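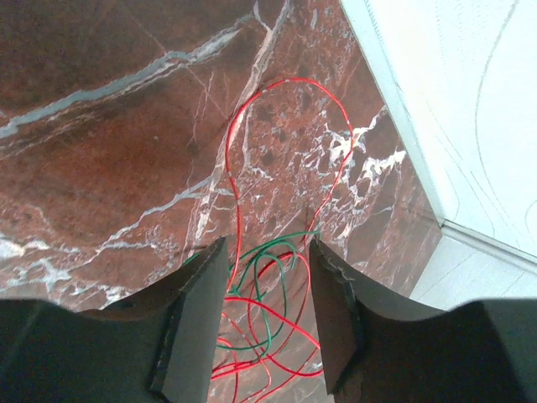 Report on the Visit to the Firneck Demonstration Laboratory, Riihimäki
October 13, 2026

The delegation from the Jurnstead Technical Institute was received at the Firneck laboratory by Maxine Te Moana, who directs its data program. Carleen Pryor led the visiting party and prepared this report for the Institute's department of applied automation. The purpose of the visit was to learn how the laboratory gathers examples of skilled handling for use in training a learning system, and to judge whether a similar station could be run at Jurnstead.

The current work concerns loose wire. Ms. Te Moana explained that earlier collections at Firneck had dealt with boxes and other firm parts, which keep their shape when they are picked up. Thin wire changes its shape with every touch, and two strands that cross may be hard to tell apart even for a person standing over them. The laboratory therefore regards wire as a useful test of what a system can learn from examples alone.

Each example, called an episode, begins with the wires laid out in a new arrangement. An operator guides both arms through the task while the joint positions and the camera views are recorded together. The episode is then given a short written label and sent for review. The target for the present collection is 300 episodes, of which 215 had been accepted at the time of the visit.

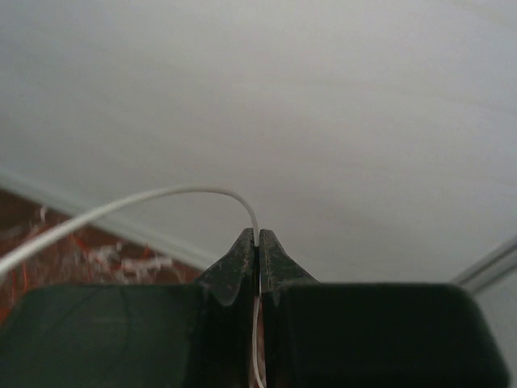
Operators and training

New operators spend their first sessions on practice episodes that are not added to the collection. They are asked to work at an even pace, to avoid pulling on a strand when it resists, and to finish a movement once it has been started. Ms. Te Moana noted that small corrections are welcome in the record. An operator who misses a strand and tries again has given the system an example of recovery, and the laboratory has found such episodes to be in short supply.

The delegation asked whether operators should be taught a single method. Firneck has chosen to allow some variety. One operator may prefer to hold with one arm and draw the strand out with the other - another may lift the bundle and let it fall open. Both methods are kept, and the label states which was used. Reviewers do not rank them.

Cable was discussed at some length. A gripper must close on a very narrow object and keep its hold through a change of direction, and the fingertips show the effects of long service. Firneck inspects them before each session and keeps a log of replacements. 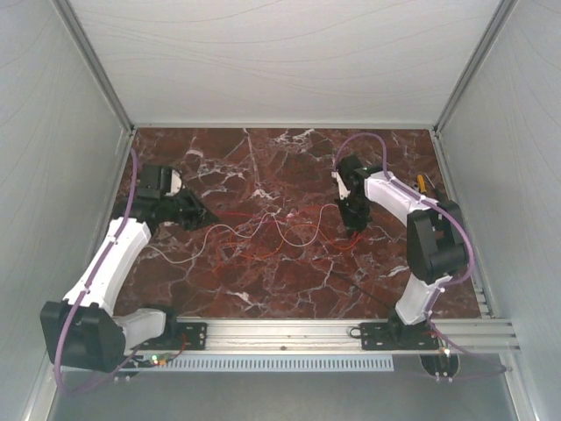

The Institute's main interest was in the layout of the station, as floor space at Jurnstead is limited. Firneck's two arms work inside a walled enclosure, one on each side, and share a single aluminum rail along the front. Ms. Te Moana recommended this arrangement to any group with more than one station, on the ground that arms fixed to a common rail are easier to keep in the same relation to each other. The purple cables that follow the arms are clipped along the left one and wrapped at the elbow of the right, and the delegation took note of how much slack had been left at the joints. Mr. Pryor's earlier drawings for Jurnstead, made by her predecessor in the department, had allowed far less. The Institute's plans will be revised on this point.

Review takes place in an adjoining office. Every episode is watched in full by one reviewer, and a portion of them by a second. The files are managed with a program called Zodeleo, which places the camera views side by side and allows the reviewer to mark the start and end of each grasp. Episodes are set aside when a view is missing or when the label does not match the action.

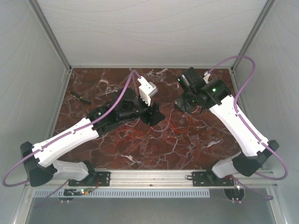

Of the episodes set aside so far, 70 were found to have errors in the label only, and these are being corrected and returned to the collection. The delegation was given access to several of them and considered the correction notes clear and complete. Ms. Te Moana stated that the written instructions for operators had been shortened twice as a result of what reviewers found.

Matters for follow-up

Firneck has offered to share its operator guide and its label list with the Institute. A first collection of 200 episodes was proposed for Jurnstead, using the same labels so that the two sets may be compared. The department will consider the proposal in November, together with the cost of one station and the hours required for review. Ms. Pryor will serve as the point of contact and has asked that any questions for the laboratory be sent to her in writing.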